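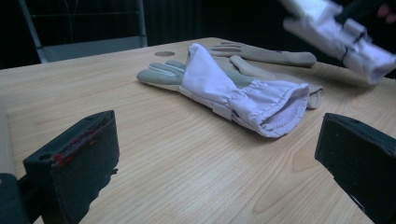

So we finally made it up to Baluvmont for the cheese dairy open day, after two years of saying we would and then finding some excuse or other (rain, mostly). I'd booked the 10:30 tour and my sister had booked the noon one by mistake, but the woman at the gate just waved us both in and wrote something on her hand.

Parking is in the field below the church. Wear boots! I did, my sister didn't, and she spent the drive home with her socks on the heater vent.

The tour starts in the milk room, where Imre Borbély talked us through the morning delivery. They take in 668 gallons on a good day, all of it from the farms on the Coste side of the valley, and it goes straight into two big copper vats. He had to shout over the pump the whole time. I caught maybe half of it, but the half I caught was great, especially the part about how the milk changes when the cows come off the high pasture and go onto hay. The winter cheese is paler and a little crumbly. He likes it better. I'm not sure I do, but I bought some anyway.

Then down 78 steps to the cellar, and they do warn you about them. It's cold, it smells like ammonia and wet stone, and I loved it. Every wheel gets turned and rubbed with brine by hand, and there were 949 of them on the shelves according to the chalkboard by the door. A kid in our group asked if anyone ever drops one. Yes, and it goes to the staff kitchen.

We got to tap a wheel with the little hammer and listen for hollow spots. Mine sounded exactly like every other wheel to me. Ailbhe Cullinane, who was running the cellar part, tapped the same one and frowned at it and moved it to another shelf, so who knows.

Tasting was upstairs. Three ages of the house cheese, which they call Stirel, plus a soft one they only make in December and sell at the door. The four-month is mild and kind of buttery, the nine-month is the one to get, and the oldest has those crunchy bits in it and made my eyes water a little. They put out pickled pears too and I wish I'd asked what was in the brine, because I've been thinking about them ever since. Clove, for sure. Mustard seed?

The shop line was long and only one register was open. They take cards now. A quarter wheel of the nine-month was more than I'd planned on spending, but split two ways it wasn't so bad, and they wrap it in real cheese paper, so it's held up fine in the fridge.

If you go, skip the cafe and walk over to the bakery in Tridel, it's ten minutes on the river path and the onion rolls are still warm at two o'clock. The last bus back leaves from the bridge, not from the square like the flyer says. We found that out from a man with a dog.

Next open day is in the spring, they hadn't set the date yet. I'm booking the same tour for both of us this time.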